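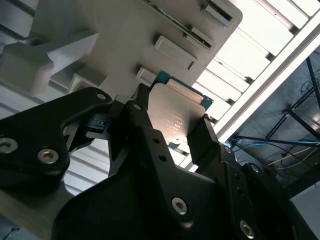
A computer processor held near a light gray tray.

A CPU socket is the part of a motherboard that holds the processor and connects it to the rest of the computer. It lets a processor be fitted or replaced without soldering. Most desktop computers, workstations and servers use one, while phones and thin laptops usually have the processor soldered to the board.

Types

In a pin grid array (PGA), the pins are on the underside of the processor and drop into holes in the socket. In a land grid array (LGA), the processor has flat pads, and the socket has small spring contacts that press against them. A third form, the ball grid array, is soldered in place and is not a true socket.
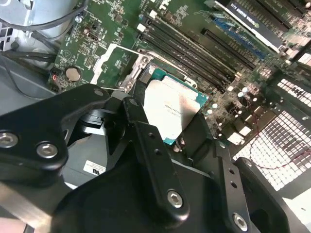
Early sockets held the chip by friction alone and took considerable force to fill. Zero insertion force sockets added a lever on one side. With the lever raised, a PGA processor drops in under its own weight – lowering it closes the contacts around the pins. LGA sockets commonly use a hinged metal plate that pushes the processor down evenly.

Fit and compatibility

Sockets are keyed by notches or a marked corner, so that a processor can be seated in only one direction. A matching socket does not always mean that a processor will work. The board's firmware and power circuits must also support it.

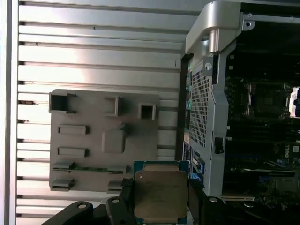
Bent contacts are a common cause of faults in LGA boards. Sockets are therefore shipped with a plastic cover, which is kept for times when the board is stored without a processor. Bent pins on a PGA processor can sometimes be straightened by hand, but the spring contacts of an LGA socket are finer and harder to repair.

See also: Heat sink, Motherboard, Thermal paste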